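# Two Grippers, One Wrist, and a Panel of Buttons

Berkside builds operator stations for conveyor lines. The work is low volume and high mix: one cabinet takes two push buttons, the next takes nine and a key switch. Most of the assembly is still done by hand at the Prermont plant, and the company has looked at automating it twice before. Both attempts stopped at the same point, which was picking up the parts.

The third attempt started with the gripper. Ivars Zariņš, who runs the process lab at Prermont, asked for a direct comparison on a single arm with a single controller, so that the only variable would be the hardware past the wrist flange. Two units made the short list. One was a parallel-jaw electric gripper from Bañez, with jaws that travel on a straight rail. The other was the Clikico, an adaptive two-finger design in which each finger is carried on a linkage.

## What was measured

The trial covered grasp success, repeatability of the part in the fingers, and the clearance needed around a part before the fingers could close. Cycle time was logged but not scored. Each gripper made 50 attempts per part type, with parts placed by an operator in whatever orientation came to hand.

The Bañez unit did well on the numbers that usually appear in a data sheet. Parts sat in the jaws within a narrow band, and force was steady from the first attempt to the last. Its weak point was bulk. The jaw carriers are wide, and near a bin wall the controller rejected 10 approaches in the first set for predicted contact.

The Clikico needed more care in programming. Its fingertips move along a shallow arc as they close, so the height of the tool point changes with opening width. A program that ignores this will touch the table on a thin part and miss high on a thick one. Zariņš's team wrote a small compensation table and loaded it into the controller – an afternoon's work, including the checks. After that, the fingers reached places the jaw carriers could not.

## The view from the wrist

Both grippers were run with the same small camera at the wrist. A fixed overhead camera was tried first and dropped, as the arm blocked its view during the final part of every approach.

The wrist position brings its own problems. The fingers are always in the image and have to be masked. Pale containers are harder still: a light gray tray gives weak contrast between floor, divider and rim, and a shadow can produce a stronger edge than the plastic does. Exposure was locked for the tray and set separately for the tabletop.

Button hardware has the opposite problem. Caps are easy to segment by color, but the switch body behind the cap is what the fingers should hold. Terminals stick out from the side, and a grasp that lands on one is counted as a failure even if the part comes up. 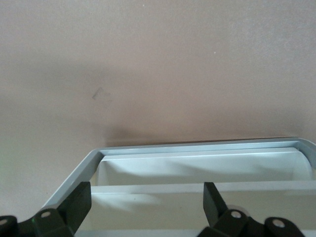
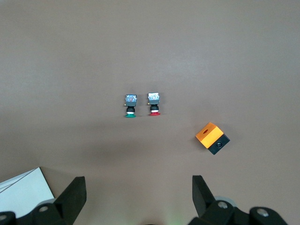 *Wrist camera views with the fingers open: first the two-compartment tray, then green and red push buttons beside an orange-and-black enclosure.*

## Results and next steps

On enclosures the two grippers were nearly level. On bare push buttons the Bañez unit held position better, while the Clikico had fewer rejected approaches and was the only one to complete a full set of picks next to a tray wall without a stop. Neither was reliable on a button lying with its terminals underneath.

Zariņš has recommended the linkage design for the pilot cell, with one condition. The stock fingertips are to be replaced by a narrower pair with a shallow V groove, to center the round collar below the switch body. Drawings are with the toolroom. The parallel-jaw unit stays on the bench for insertion tests, where its repeatability matters more than its width.

The pilot cell is due to run in June, starting with the two-button station.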